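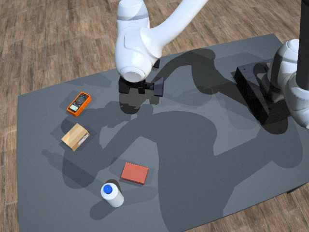 Figure 1. Rectangular table on a plank floor.

Section 4. Setting Up the Zestdale Club Scoreboard

Read this section in full before the first league match. The scoreboard must be set up by a club member who holds a Hurkero match official login.

4.1 Before the match

1. Switch on the scoreboard and wait for the green light beside the display.
2. Connect the handset. The connection may take up to 15 seconds.
3. Enter the four-digit club code and press OK.
4. Select League, Cup or Friendly. The match format cannot be changed after the first point has been entered.
5. Enter the names of both teams, home team first. Names longer than 23 characters are shortened on the display.

Note: The handset stores 200 match results. When the memory is full, the oldest result is deleted.

4.2 During the match

1. Press the left or right key once for each point.
2. To correct a point, hold the Back key until the display flashes, then enter the score again.
3. At the change of ends, press Swap. The set score moves with the players.
4. For a time-out, press Pause. The clock starts at once and sounds a tone when play must resume.

Caution: Do not switch off the scoreboard between sets. Scores that have not been saved will be lost.

4.3 After the match

1. Ask both captains to check the result on the display.
2. Press Save, then Send.
3. Switch off the handset and return it to its case.

If the result does not send, move the handset closer to the router and repeat step 2. Results left unsent for 35 hours must be entered by hand on Form L, available from the competition secretary, Barry Mottram.

Section last revised 9 September 2023.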